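The second life of the school woodwork room

May
By Chan

14 shares | 3 comments

For most of the last century every secondary school in Girkthorpe had a room that smelled of glue and sawdust. There were benches with a vice at each end, a rack of tenon saws and a cupboard of chisels that only the teacher could open. Pupils made a pencil box in the first year and a stool in the third. Some of the stools are still in kitchens around the town.

Two of those rooms closed when the timetable was cut. One became a store for exam desks, the other a computer suite. The third, on the Clovton side of the river, stayed open mostly by being ignored. It was too far from the main building to be useful for anything else, and the extractor was bolted to the roof in a way that would have cost a lot to undo.

It now opens to adults on Tuesday evenings, and it is full. There is a waiting list for the beginners' course, which runs for 12 weeks and ends with a small table. People come straight from work and eat sandwiches in the car park first. The oldest members learned in a room much like it and want to get their hands back in. The younger ones mostly never had the chance.

The teaching is slow on purpose. The first evening is spent sharpening. The second is spent planing one face of a board flat, checking it with a steel rule and planing it again. Beginners tend to go across the grain, or press too hard at the end of the stroke so that the board slopes away. Machines come much later, and the table saw is kept for staff.

Timber is the largest cost. Redwood pine is the usual choice for practice joints, as it is soft and cheap and shows every mistake. Ash is used for the tables. The class buys it rough from a yard at Mustau, where boards are stacked under a tin roof and priced by the cube. A board that looks straight in the yard can twist after a fortnight indoors, so everything is brought in early and left on sticks against the back wall.

Offcuts are sorted by length. Anything longer than a hand is kept for wedges, test cuts and glue blocks, and the short stuff goes home with whoever has a stove.

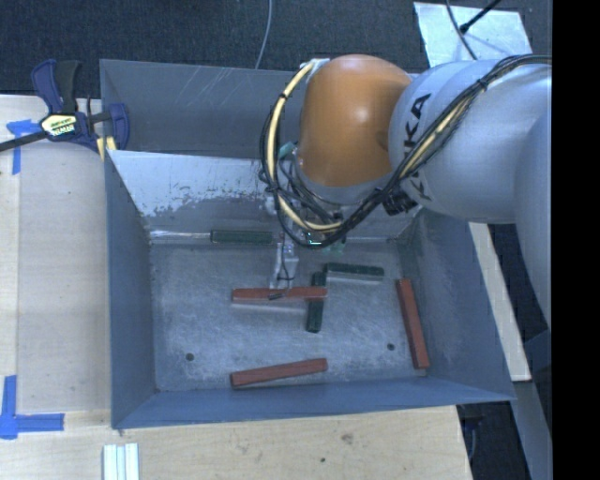
What it costs to keep a bench

A good beech bench bought new is well beyond most school budgets, so the old ones are repaired. The tops at Clovton have been planed down so many times that the bench stops no longer sit flush, and the legs have been packed to bring the height back. Vices wear at the thread. A replacement screw can be found second-hand, though the older patterns take some hunting.

Last year the evening class raised 2,000 pounds from a sale of finished work, and 1,016 of that went on the extractor, which needed a new motor. The rest bought clamps. There are never enough clamps on the night the tabletops are glued, and people queue for the long ones.

The bigger question is who will teach. Training places for craft subjects are thin in this part of the county, and a joiner who is good at the work can earn more on site. The class has 3 tutors, all part-time, and one of them retires in the summer. The school has advertised twice.

Daytime lessons have come back too, in a small way. The lower years get half a term each. They make a box with a sliding lid, and the lid is the hard part: too tight and it sticks in damp weather, too loose and it falls out on the bus. The finished boxes are lined up on the windowsill to be marked, then taken home in carrier bags.

Related
Where to buy rough-sawn timber near Girkthorpe
Sharpening a plane iron without a machine
The Clovton footbridge and its repairs
Evening classes: what is running this term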